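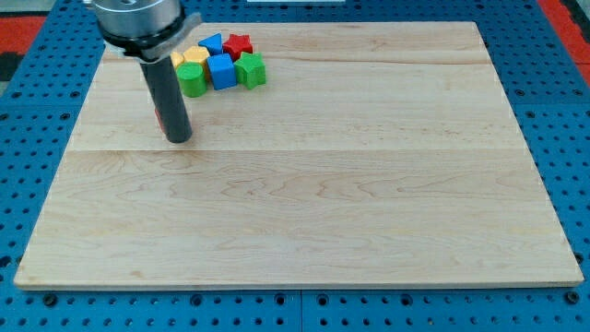 Atby sorting boards are flat rectangular work surfaces for tabletop handling, sorting and placement of small parts. Each board is supplied as a single wooden panel without feet, so it can be moved between tables and turned to either orientation. It can be laid directly on a perforated table top, as on the blue one used here, with no clamps needed for light work. Shape blocks from the Plotemach series are the usual load. The hexagon, the cube, the roof-shaped prism, the cylinder and the five-pointed star all have flat faces to stand on and stay upright when grouped closely near the edge of the board, which leaves the rest of the surface free for placement.

Surface and finish
The working face is sanded and sealed with a matte water-based coat. The underside is sanded only. Small differences in grain and tone between boards are normal and are not grounds for return. Edges are eased on all four sides. Corners are left square so that two boards can be butted together to make a longer surface. The joint is not mechanical. Where boards must stay aligned, order the Deschamps edge strip, which fits along the long side and is fixed with 4 screws (supplied). Do not overtighten.

Blocks
Plotemach blocks are solid wood, painted in single colors: red, yellow, blue and green. Paint is applied to all faces, including the base. Blocks are sold in mixed bags only. Individual shapes cannot be picked out of a mixed bag by the warehouse, but a replacement for a damaged block can be requested with the order number and the name of the shape.

Use
Place the board on a level surface and check that it does not rock. On a perforated table, clear chips and loose fasteners from the holes first. Static load should not exceed 200 N at any one point. The board is not a cutting surface and should not be drilled, since this breaks the seal.

Cleaning
Wipe with a damp cloth and dry at once. Solvents will cloud the finish. Painted blocks may be wiped in the same way but must not be soaked. Store boards flat. Boards stored on edge for long periods may bow.

Ordering
Board, part no. 996, sold singly
Deschamps edge strip, with screws, sold singly
Plotemach blocks, mixed bag of 100
Darkum storage sleeve, fits one board

The storage sleeve is out of stock until September. Orders that include it are held and shipped complete unless split delivery is selected at checkout.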